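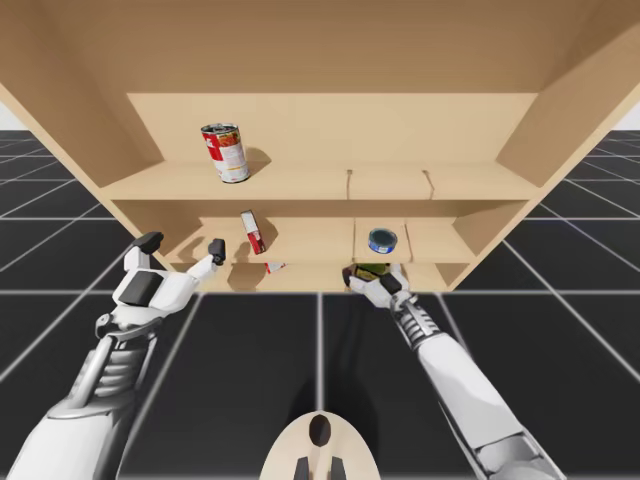 October, sim bench, 14:20

Farum shelf task, second batch. Target for today was 100 usable demos with both arms, teleop into the simulator, cabinet in the two-compartment layout. Cans and boxes are the stock meshes from the Vemby set, placed by the randomiser. The soup can stays on the upper board as a distractor, tuna can and tilted box below.

Scene reset now takes a seed from the episode number, so any bad start can be replayed. Checked on three seeds, poses match.

Main problem is still the lower compartment. With the right hand at the front lower edge and the small green object in the grasp, part of the object sits under the cabinet's edge from the head view. The operator then steers by the wrist pose alone and tends to pull down too early. Contact solver does not like it: the object jitters against the board and the episode gets flagged. Raised the view by 50 mm for the last few runs. Slightly better, but the upper board starts to hide the can. Left it as a config option, default off.

Left hand: asked operators to keep it open and clear of the box unless the prompt names the box. Idle drift in the left arm shows up in the actions and the Marnus policy copied it last time. Dead band added on the left controller, value in the config.

Count so far: 182 recorded, not all reviewed. Filter rejects anything over 1,000 steps – probably too generous, most clean grasps finish well under half of that. Will plot lengths before changing it.

To do:
- rerun flagged episodes with smaller physics step
- label failed grasps separately, do not delete
- D'Souza export script drops the last frame of each episode, fix before upload
- check friction on the tuna can lid, fingertip pads slide on it

16:05 – export running on the second machine, leave it alone.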